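Pestow candidate statements, README

Last touched in April. Rough notes, will tidy when theres time.

What this is

Text of candidate statements and nomination notices for local council races in the Pestow area, plus the three neighboring wards (Gastard, Ambrosio, Citstead). Pulled from town notice pages, party mailers and the free weekly papers. 316 statements total. 4 wards. One row per statement.

Who its for

People looking at how local candidates talk about themselves. Word counts, topic tagging, that kind of thing. Not a voter guide. Don't use it to decide who to vote for, half of it is old.

Files

statements.csv - the main table
wards.csv - ward names and the codes we use for them
notices/ - plain text of nomination notices, one file each
notes.txt - stuff that didn't fit anywhere

Columns in statements.csv

id - number, no meaning
ward - code, see wards.csv
party - as printed. Blank means independent OR not given, sorry, can't tell them apart
source - mailer, paper, notice
text - the statement
incumbent - y, n, or blank

Cleaning

Statements capped at 700 words. Only 12 hit the cap, they have [CUT] at the end. Phone numbers and home addresses taken out. Emails too, mostly - if you find one, tell us. Line breaks flattened. Spelling left alone, including in party names, so group carefully.

Acclaimed candidates are in. They tend to write less, or nothing. Empty text is real, not a bug.

Known problems

Gastard is thin. The paper there stopped running full statements and only printed names for a while.
Citstead changed its ward lines partway thru. Old and new share a code. Don't compare across the change.
Scanned mailers have bad OCR, esp. anything in columns.
A few duplicates where the same statement ran in a mailer and a paper. Left in on purpose, filter on source. 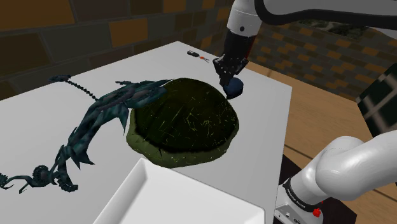 Topic tags are coming in the next version, done by hand. Roads, taxes, housing, parks, schools, other. "Other" is going to be big, so please don't read it as one topic. It's a pile of things that share nothing, like a dark green mound and a spiky teal creature sharing a white table. Ambrosio has the most of these, lots of one-line promises about a single bridge or a single parking lot. If you tag your own copy, keep a second column for the minor topic, we wish we had.

Using it

Read the csv as UTF-8 or the accents break. Commas inside statements are quoted. Sort by id if you want the order we entered them, otherwise it doesnt matter.

Reuse

Fine for research and teaching. Mention the Pestow set and the version you used. Reprinting whole statements is between you and whoever published them - we only have permission to share for study.

Fixes

Send the id, the column and what it should say. One fix per message please. Ward code fixes go in first, typos whenever.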